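The laundry test

By Ettore Testa
May 18, 2024

I get asked a lot what the rules for household robots should look like, and people are always a bit let down when I start going on about laundry. They want the big stuff. Who's liable, who gets the data, can it be hacked. Fine, all of that matters, but I've sat through 963 pages of draft guidance since January and the word "clothes" doesn't come up once!
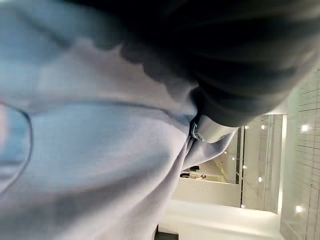
Clothes are where most of us will meet these machines, though. A zipper pull, a drawstring, a kid's favourite hoodie – none of it behaves like a box on a conveyor, and most of what we have in the way of good practice was written by people who think about boxes. (I was one of them, at Starnside, so I'm allowed to grumble.) A speed limit for an arm beside a steel bench is easy to write. A pulling limit for cotton that's snagged on a bed rail is a lot harder, and I'd like somebody to have a crack at it.

My own rule of thumb, which I pinched from the Gazi trials and have been pushing on anyone who'll listen, is that the hand should always let go first. If the load goes up and the machine can't tell why, it opens its fingers and backs off.
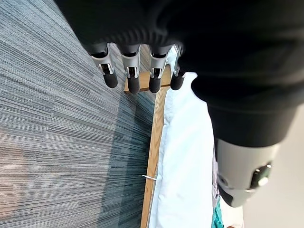
The folks at Sistbridge reckon this is too cautious. They say you'd spend all day picking things up off the floor, and they may well be right for the first while. I'd still take a dropped shirt over a torn one, and I'd take a torn one over a pinched finger. Fingers and bed frames are a rotten combination even when all the fingers are human.

The other thing I'd write in is a clear-out step. Before an arm reaches over a bed, it should look at the whole bed, pillow end included, and it should look again if it's been stopped for more than 30 seconds. Cats move. So do toddlers, and a grey lump on a white sheet could be a T-shirt or it could be something with a pulse. 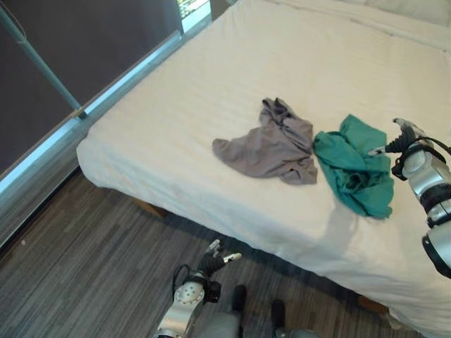
What I'd ask the Zisow working group for

One page on soft goods, in plain language, that a renter could read before saying yes to one of these in the bedroom. Put the let-go rule at the top. Comments on the draft close in 48 days and I'll be sending mine in, probably at too much length, so please send yours as well.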